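Food Studies, Year 1: Handout 6
Portion size and the plate

Reading for Wednesday: the Brarkbridge canteen report, sections 2 and 4. Bring your food diary sheets from February.

A portion is the amount a person puts on the plate. A serving is the amount printed on the packet or used in a guideline. The two are often confused in diaries, and it matters when you add up the day's energy. One student's sheet came to 3188 kcal when portions were weighed and far less when packet servings were used.

Plate size is the first thing most people change. A wide plate makes a normal portion look small, so more food gets added.
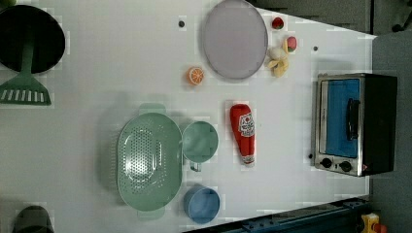 Špela Angelovski: I tried smaller plates at home for a month and we just went back for seconds. Does the report count second helpings?

It does, in section 4. Second helpings were weighed separately at the Brarkbridge canteen, and you should do the same in your diary. Write them on a new line with the time.

Fruit is the easiest food to record badly. "Some strawberries" cannot be used. Weigh them, or give the number and the size. For a banana, weigh the part you eat and leave out the skin.

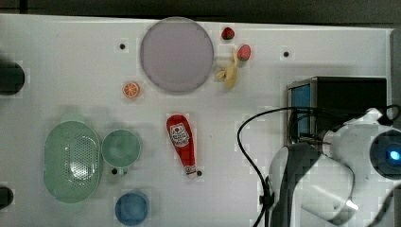 Fig. 2. Large plate with strawberries and a banana (toy food).

Energy units. Packets give both kJ and kcal. A ready meal of 689 kcal and a pudding of 400 kcal together make 1089 kcal. Note that 1000 calories in the strict sense equal one kilocalorie, though in everyday speech "calorie" nearly always means kcal. Use kcal in all coursework.

Cooking changes weight as well. Rice and pasta take up water and get heavier.
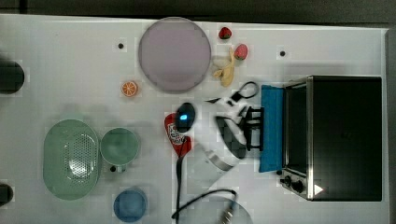

Meat and most vegetables lose water in the oven and get lighter. Your diary must say whether each weight is raw or cooked. If you only know the cooked weight, use the cooked entry in the tables and do not convert.

Mixed dishes: weigh the whole dish, then your share.
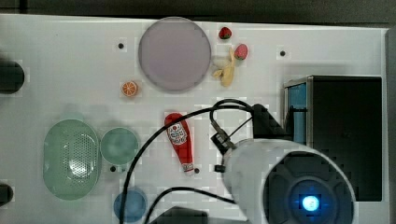

Divide your share by the whole and apply that fraction to every ingredient. Oil left in the pan still counts as part of the recipe unless you weigh it out.

Homework: redo one day of your diary using weighed portions. Hand it in with the first version attached.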